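Plillton Opens Its Doors for a Day of Bin Picking

DAMBERG, 24th December. The Plillton workshop welcomed neighbors, students and local manufacturers last week for its winter open day, and the robot cell at the back of the building drew a crowd from start to finish.

Visitors watched a KUKA arm work on one of the oldest headaches in automation: reaching into a bin of mixed parts and picking out one piece at a time. The parts lie any way they fall, some on top of others, and the shiny ones are hard for a vision system to read. People who came for a quick look stayed for the whole run and then asked to see it again!

"I love watching people lean in when the gripper goes down," said Octavian Căpraru, who leads the Plillton team. "A kid from Cendby asked me why it didn't take the red one on top first. We've been arguing over that same question all fall."

Guests came in groups of eight, so that everybody had a clear view and time to talk with the engineers. Between runs, the team showed how the arm plans its approach, how it avoids the bin walls, and why a part leaning at a steep angle can take longer to plan for than one lying flat. The software behind the picking is called Pană, and the team has been developing it for four years. It has been through 2,547 logged picks since the last update, and the engineers were happy to talk about the misses as well as the good grabs.

Students from Cendby also tried their hand at predicting which part the arm would go for next. Their guesses were kept on a whiteboard by the door, and the debate carried on over coffee in the front room.

Plillton will repeat the demonstration in January, with longer sessions and a short talk for teachers who want to bring a class. Entry is free. Places can be reserved at the Plillton front desk or by phone during office hours. 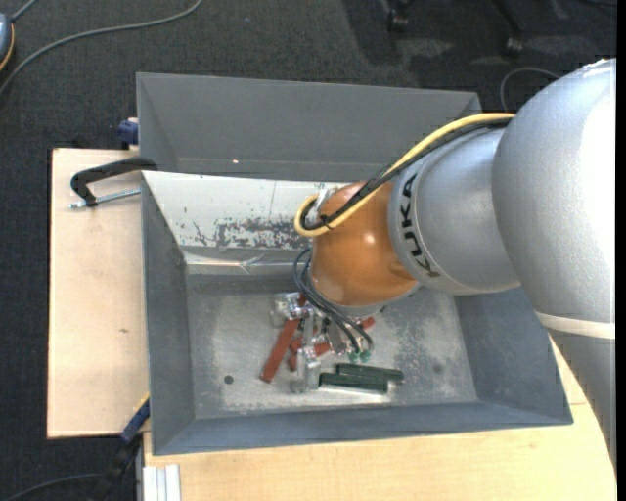

Comments

marta_k
Went with my dad, who worked in a press shop for years. He hasn't stopped talking about it. Thank you all!

Damberg Dave
Will the January one have evening times? Some of us can't get away before five.

toolroom55
Great day. I'd like to hear more about how it copes with the shiny parts, we gave up on those at our place.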